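Print this page
E-mail this page

Vaton T2 two-arm tableware cell: planning and budget notes

The T2 is a bench-mounted cell for stacking, unstacking and sorting crockery. It is supplied with two arms, two parallel grippers, a controller and one fixed camera. The bench, wall and mains supply are the customer's responsibility and should be budgeted separately.

Allow a bench depth that keeps both arms clear of the wall at full reach. A dark, matt work surface is preferred with light or coloured crockery. Surfaces that mark easily are acceptable but should be cleaned before each calibration. 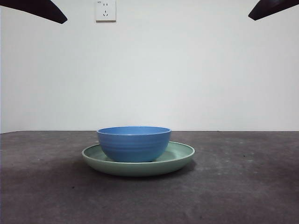
Do the grippers need different fingers for bowls and plates?

One set of fingers covers both, provided the rims fall within the opening range given on the order form. Very shallow plates may need the thin-tip set, part of the Penrose accessory range and priced separately.

Lead time is 21 working days from receipt of a signed order. Installation takes 2 days on site, with the bench already in place. Operator training is charged per session and is not included in the base price.

For budgeting, allow 3,500 pounds a year for the service contract. This covers one planned visit, finger pads and controller updates. Broken crockery and damage to the bench are excluded. Customers ordering for delivery in August should confirm by e-mail before the summer closure.

Quotations remain valid for 14 days. Site surveys are arranged through Callum Kettle at the Flirville office; technical queries go to Despina Vasiliu.

Page revised 9 January 2023

Print this page
E-mail this page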